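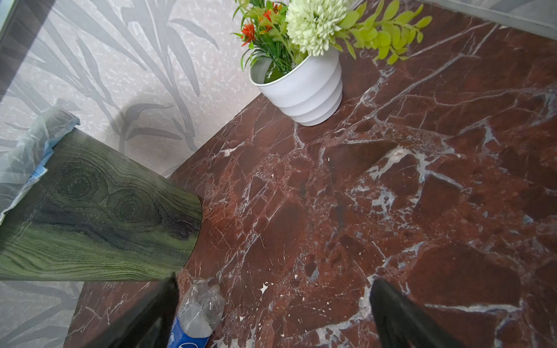

Slide 1. Small corners, and how we look after them

Good afternoon. I'm Uliana Sydorenko and I look after shared rooms and waiting areas at Fosesance. Stefaniia Boiko is working the slides for me and will take over for the questions at the end.

Leave the first slide up while people sit down. Say that the talk is on small spaces: corners, alcoves, the bit beside the door. Large rooms are a different job and Conwood covered those in August.

Slide 2. Start with the surfaces

Most of the complaints we get are to do with surfaces. People choose the walls and the floor from a small sample and then meet them at full size.

Point to make: a strong pattern underfoot and a strong pattern on the wall can live together if one of them is pale. Go back to slide 1 for a moment. The red-brown marble pattern with white veins does the heavy work, and the leaf wallpaper is all greys, so it sits back. Swap that for a green leaf print and I think you'd want to leave the room.

Mention cleaning. A veined pattern hides crumbs and dust very well. Put it on the rota by the clock and don't wait until it looks dirty.

Pause for the Zorside people, who always ask about plain floors. Plain is fine. It shows everything.

Slide 3. Artificial plants

Ask who has them. Usually half the room, and half of those look a bit guilty.

We switched after two winters of dead ferns. Our budget at Vasylenko was 300 for plants and pots and we spent 200 of it. Things I would repeat: one pot with mixed heights, one large pale flower, something small and orange or red next to it, and a sprig that hangs over the side. A pot with ribs or rings looks better than a smooth one, though it needs a brush to get the dust out.

Dust the flowers every 3 weeks. A hairdryer on cold does it.

Slide 4. The bin
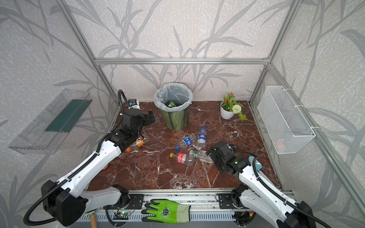

Bins get bought last and looked at most. We surveyed 43 people who use our rooms and asked what they would change, and the bin came up more than the chairs did. Put it against the back wall where people can see it, and fold the liner well down over the rim, as it is on the green and white one. A clear or white liner also lets you see what has gone in. There is a dark green bottle in that bag, and another bottle, a clear one with an orange cap, on its side on the floor. If bottles are most of your rubbish, get a second container for them and put it next to the first.

Don't tuck the bin behind the plant. We tried it and the leaves ended up in the bag.

Slide 5. Using the walls

Side walls are wasted in most small corners. A wire basket on one side and a clear tray on the other will take the odds and ends and leave the floor free to sweep. White wire goes with nearly any paper. Cable ties will hold a basket to a rail and can be snipped off when you want to move it.

Keep both low enough to reach into without a stool.

Slide 6. Questions

Hand over to Stefaniia. She has the price list and the cleaning rota on paper, on the table by the door. If there are no questions, ask Conwood how their bins are going.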